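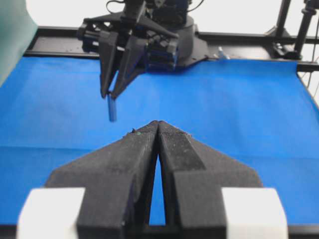 One arm's view of the other arm with the block held over the cloth.

Lolwood Robotics Club, members' list

Re: [lolwood-list] Handover task and the peg board

Hello all,

Replies to the points raised in the last message are below. I have cut the parts that were already settled.

> Are we still using the blue block for the handover at Clilstead? I thought the
> rules had changed it to something bigger.

Yes, the blue block stays. The rules page was updated in February but only for the junior class. We are entered in the open class, where the block has to go from one gripper to the other without touching the cloth. A dropped block loses the run.

> The blue cloth makes it hard to pick out a blue block. Can we swap it for white?

I would rather leave it. The Clilstead tables are covered in blue as well, and anything we record on white would have to be done again. If you are labelling frames and can't find the edge of the block, mark the frame as unclear and move on.

> How many runs do we need before we can train again?

100 good ones for the handover. We have 29 so far. For the peg task we have 11, so please put your time into that one first. Save into the folder called Diltska and not into your own. Each run is limited to 2000 steps, and the recorder stops by itself when it gets there.

> I had a go at the peg and kept missing the hole. Is it me or the arm?

Probably some of both. The peg needs to be held level and lined up with the hole before you start moving in. Most of the failed runs I looked at came in too high and then tried to correct at the last moment. 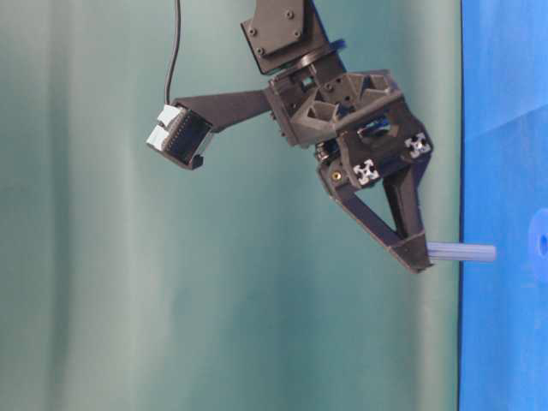
Lolwood Robotics Club: Arms Group

The picture has the peg in the finger, with the round feature on the blue panel lower down and to the right. From a position like that, bring the arm down first, stop, and only then go across. Keep an eye on the side view as well as the wrist view, as it is much easier to judge height from the side.

> Who has the spare fingers?

They are in the drawer marked Bisht, with the screws in a bag. Please don't fit a new pair in the middle of a set of runs. If a finger cracks, finish for the day and write it in the log, and we will start a new set with the new ones.

One other thing. The laptop was left logged in twice this month. Please close the recorder and log out before you turn off the power to the arms.

The room is open until 7 pm as usual. If you want a slot on the arms, reply to the list with the time and which task you are doing.

Thanks

--
To leave this list, send a blank message with "unsubscribe" as the subject.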